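New house rules for path robots, and I like most of them
2021-12-24

Gulent put out its updated operating rules for path robots this week, and I read the whole thing over coffee so you don't have to. It applies to every Flumik unit running on shared paths, including the lakeside test route. 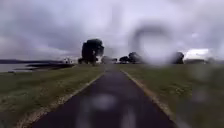

What changes

The big one is the lens rule. If water on the camera blurs any part of the path, the robot has to slow to walking pace, and if the view hasn't cleared in 12 seconds it stops and calls its operator. Up to now that was a judgment call, and I've heard some pretty relaxed judgments! Drops over the path surface count for more than drops over the sky, which seems fair to me.

There's also a new pre-run check with 9 items on it (wipe the lens, test the stop button, confirm the radio link and so on). Operators sign it before every run, even on a short one. The old list had 5, and I'll admit I used to do it from memory.

What I'm less sure about

The rules say to keep off the path margins, but they never say where a margin starts. On a paved path with a gravel strip that's easy enough. On a worn dirt trail — good luck. Clirnis, which runs the same units, has asked for a clearer wording, and Gulent says it will look at that one in April.

The document is 46 pages with the forms at the back. The lens rule is in section two, and it applies right away.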